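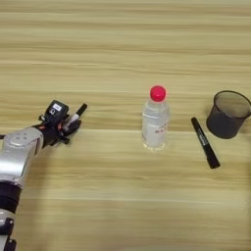
L. Moradi
Workshop technician, dye room

Friday, May 21, 2021

Madder, again. Writing this up before I forget what went in which pot. Will tidy later (won't).

Where we were: the January batch on the Gusum fleece came out brick, then browner every time we put it back in. I blamed the water. Went back over the old pages this morning and now think it was heat. Pot was left on the big ring over lunch and there's no temperature written down after the first one. Brown is what you get from madder if you let it get too hot, everyone says so, and we did it anyway.

So today, same wool, same mordant, three pots, only the heat changed. Or that was the plan.

Wool: Gusum two-ply, undyed, 436 g dry all in. Wound into 17 small skeins, tied loosely in four places with cotton. The ties on the last lot were too tight and left white rings, cut those off and redid them. Scoured overnight with the plain soap. Water still came off yellowish on the second rinse so gave it a third. There's a lot of grease in this stuff, more than in the Benari, and the Benari is sold as unwashed.

Mordant: alum, with a bit of cream of tartar, done yesterday afternoon and left to cool in the pot. Amounts as on the card inside the cupboard door. Did not rinse. Squeezed out and kept in a lidded tub. Smell fine.

Madder: the Gokmont root, chopped, from the open sack. Not the powder. Soaked since yesterday, cold. Poured off the first soak water into a jug and kept it, it's very yellow-brown and the thinking is that's where some of the dull colour comes from. Poured it off for all of the pots so it doesn't muddle the test. Jug is on the shelf by the back sink, PLEASE don't tip it, I want to try it on the leftover silk.

Chalk: a pinch in each pot. Our water is soft and madder likes it hard. A pinch is not a measurement, I know. Will weigh it next time.

Pot A. Kept low throughout, hand-warm and then a little more. Never steamed. Slow to take. After the first hour the wool looked like weak tea with a pink edge and I nearly gave up on it. Left it. By mid afternoon a proper orange red, quite even. Bits of root stuck in the skeins, they shake out when dry.

Pot B. Brought up slowly to just under where it starts to shiver at the edges, held there. Took colour much faster. Deepest red of the lot, the one I'd want for the blanket. Lifted one skein early to compare and it was already darker than A ever got. Turned them every so often with the long spoon.

Pot C. Let it go up to a simmer on purpose. Went very well, then went brown. You can see it happen if you stand there, the red sort of closes over. Same brick as January. So that's that answered, more or less.

Problem: the thermometer. The one with the clip reads differently from the glass one, and I only noticed half way through when I moved it from B to C. The gap isn't small either. Readings are on the loose sheet, tucked in the back of this book, and I've marked which thermometer for each. Everything before the swap should be treated as a guess. Ordering of the pots still holds (A coolest, C hottest), I had my hand on the side of each one often enough. Actual figures no.

Other problem: B had a bit more room in it than the others. Wider pan. Wool moved about more freely, so some of the evenness might be the pan and nothing to do with the heat. Should swap pans round next run.

Rinsing: one skein from each, left the rest to cool in the bath overnight. A bled hardly at all. B bled a fair amount on the first rinse, clear by the third. C bled brownish. Hung on the rail by the window side, tags on. Colours written on the tags in case the light fools us, wet always looks darker.

Handle: C is harsher. Slightly felted where the ties were. A feels like it did going in. B in between, would want a softer finish but fine for weaving.

Cut a short length off each of the rinsed ones for the light test, half under card, half out, taped up in the south window next to the weld samples. Weld ones are already fading by the way, the strip with no copper worst. Somebody please not move the card this time.

Exhaust baths: B still has plenty in it. Don't throw. Putting the Benari offcuts in tomorow for a second colour, expect coral or thereabouts. C can go down the drain, it's brown soup. A, not sure, the root still looks full to me. Might strain and dry it and see if it'll go again at B heat.

To do
- check both thermometers in ice and then in boiling water, bin whichever is lying
- weigh the chalk
- more cotton for ties, we're on the last cone
- reorder root from Gokmont before the sack is down to dust, the bottom of it is mostly bits of soil
- write up the mordant card again, tartar line is nearly rubbed off
- scrub the wide pan, there's a ring in it that isn't mine

Next run: B heat only, all pans, hard water against ours. If the chalk matters as much as the book claims it should show. Then iron, but in the other room, with the other spoons.

Gas off, lids on, back door checked.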